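Home | About the Fund | Projects | Reports | Contact

Used Computers for Village Schools: Second Progress Report to the Madell Fund

24th July, by the project coordinator, Hendby Learning Trust

This report covers the second half of our grant period. The first report described how we chose the schools and signed the agreements with them. Now we write mostly about delivery, teacher training and money.

1. Delivery to schools

We promised the Fund 61 computers in working order, placed in schools in the Effiong valley. Until now 47 are placed and in daily use. The other ones are waiting at our store in Hendby, and the delay is from the road and not from the machines. The bridge below Okico was closed to trucks for most of the spring, and the two upper schools could be reached only by a small van, which takes very few boxes at one time.

The bridge is open again for light trucks. We have agreed with both head teachers to deliver before classes start in September.

2. Teacher training

Twenty teachers were planned and 20 have finished the basic course. It has five afternoons: files and folders, typing, simple spreadsheets, safe use of the internet, and small repairs. The teachers asked for more time on spreadsheets, as they keep the marks there, so we added a sixth afternoon at the Okico school. Attendance was good except in the exam weeks, when we should not have planned any lessons. This was our mistake.

The repair afternoon was the one we worried about. Many teachers were afraid to open a computer at all. We now begin with the names of the parts, and only after this we take a screwdriver.
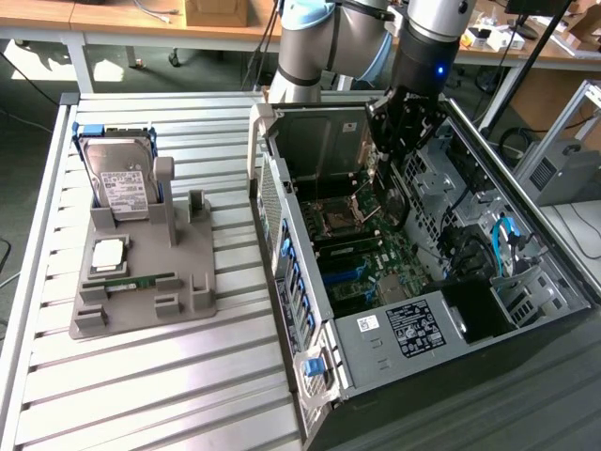 An open desktop tower with the processor socket empty and the memory in its slots.

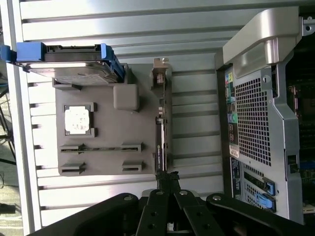
3. Electricity and rooms

Three schools still have weak wiring. In one of them the lights go down when all the computers are started together, so the teacher starts them row by row. We paid an electrician to look at all three buildings, and his written advice is attached to the paper copy of this report. The work itself is not in our budget - we have asked the district office to pay for it and we wait for the answer.

4. Money

Spending is inside the plan, with one change. Transport cost more than we expected because of the small van. We ask permission to move 2,000 from the printing line to the transport line. The printed handbook became shorter, so this money is free.

5. Next steps

- Deliver the remaining computers to the two upper schools.
- Visit every school once during the autumn term.
- Send the final report with the full accounts.

Related reports
Used Computers for Village Schools: First Progress Report
Effiong Valley Reading Rooms: Final Report
Okico School Water Tank: Short Update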